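Back from the Planevness ground tour, typing this on the bus. October, cold, wind right through the main stand. 50 of us on the 13:00 slot, split in two at the turnstiles. Our lot got the tunnel first, then the away dressing room. Tiny. Pegs, one bench, a heater that clanks.

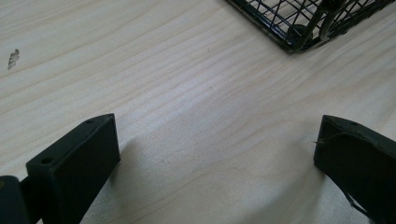 Then up to the Ghasemi End, 239 seats blocked off for repairs, guide wouldnt say till when. Pitch looked great tho. Not allowed on it, obviously. Trophy room shut early so we missed the old cup shirts, pretty annoyed about that. Whole thing took 90 minutes, most of it stairs. Would go again on a match day. Bring gloves, and skip teh coffee.

Bemeck Supporters Page | Contact us | Back to top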